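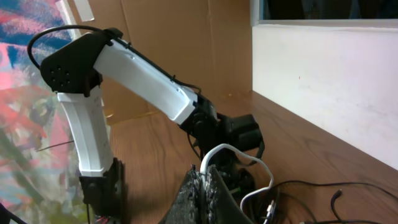
Doğukan Eren told us at the door that the fault we had come to hear about was still not fully explained, and that anyone hoping for a neat answer could go straight to the coffee. Most of us stayed.

This was the June open afternoon at Aydoğan, in the Hendon building, second floor. They work on pairs of small tabletop arms that share one work area, and the talk was on a collision they had in the spring. I went because we run two arms at work and have had our own near misses.

The short version of the fault is this. Two arms were running a pick and hand-over routine called Garketti. On run 689 of a planned 900, one arm stopped reporting its elbow position. The controller kept using the last value it had. The other arm was told the space was clear, moved in, and the two met at the wrist. One gripper bracket cracked and a servo gear was stripped. No one was hurt. The person on duty was Kittipong Saithong, and he was at the desk, outside the taped line, when it happened.

He pressed the stop button as soon as he heard the contact. The first arm stopped. The second did not, and it kept pushing until its servo shut itself off from the load. The stop button had been wired to one power supply only. A second supply was added over the winter when they swapped out the motors, and it never got put on the stop circuit. Eren put the old wiring sketch up on the screen and the missing line was easy to see once he pointed at it.

The lost elbow signal is the part they are less sure of. Their best guess is a connector that worked loose where the cable goes over the joint. They bent the cable by hand 199 times on the bench and got the signal to drop out twice. Someone asked if that was enough to blame the cable. Saithong said no, but it was enough to change the cable.

Changes made so far:

Both supplies now go through one stop button, and it gets tested before the first run of the day.

If a joint reading is more than 30 milliseconds old, both arms hold where they are. Before, there was no limit at all.

Cable loops at the elbow are checked at each shift change and signed for on a sheet.

The logging program, Jeketti, now saves the age of every reading. They had to work out the timing of the crash from a phone recording and the controller's error list, and it took most of a week.

After the talk we went through to the workroom in two groups. I was in the second one. Saithong ran the stop test for us, and both arms lost power together. They sag when that happens, so he keeps a foam block under each one for the test. A woman from the first group asked about brakes. There are none on arms this size, and he would like some, but it would mean different motors.

My one complaint is that the risk sheet they handed out still had the old wiring on page two. I mentioned it to Eren and he took a copy back and wrote on it.

Parking behind the building is tight and the lift was out, so allow extra time if you go to the next one. I am checking our own stop circuit when I get back. We added a supply last year too.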